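Sunday at the robot shed

My sister-in-law gave me a choice for Sunday: help her move a couch, or drive 65 kilometres to Tremham for the open day at Trastora, where they teach robots to do kitchen jobs. I have a bad back whenever couches are mentioned. I took the highway.

Trastora lives in an industrial estate behind a tyre place, and the parking was mostly puddle. Inside there was a sausage sizzle (run by humans, two of them, and the queue was long), a table of lanyards, and a bloke named Trygve Strömberg who had been told to keep us moving and was far too polite to do it.

I'd pictured metal arms flinging pancakes. What we got for the first half hour was a big screen and a row of plastic chairs. Most of the practice happens in simulation, Neema Makori explained, on the sensible grounds that a simulated plate costs nothing when you drop it. She runs the kitchen tasks. The one they were showing had been attempted 3,661 times before we turned up, which is more often than I have cleaned my own oven by a factor I won't go into.

The job was tidying up after breakfast, more or less. The arms have proper hands, with fingers, and they move at the speed of someone trying not to wake a baby. A kid in the front row asked if it was buffering. Neema said no, that was it going fast.

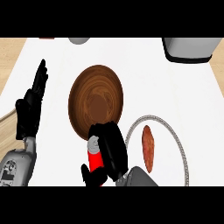 The right hand with the red can, the left hand supervising.

I became quite fond of the left hand. It put me in mind of every group assignment I did at uni. Neema said both arms get a go depending on where things are on the table, and I chose to believe her.

There was some debate in the chairs about what was on the plate. I said sausage. The woman beside me, Yetunde Olaniyan, who had come up on the bus with her grandson, was firmly of the view that it was toast crust. We put it to Trygve, who went away to ask and came back with a brochure about something else.

After that came questions. A man wanted to know when he could buy one, and whether it did gutters. Neema answered the first part with "not soon" and let the second go through to the keeper. Her grandson's question, Yetunde's that is, was whether the robot knew it was in a computer. Long pause from Neema – then she gave him a sticker.

I got home at four. The couch was still in the driveway.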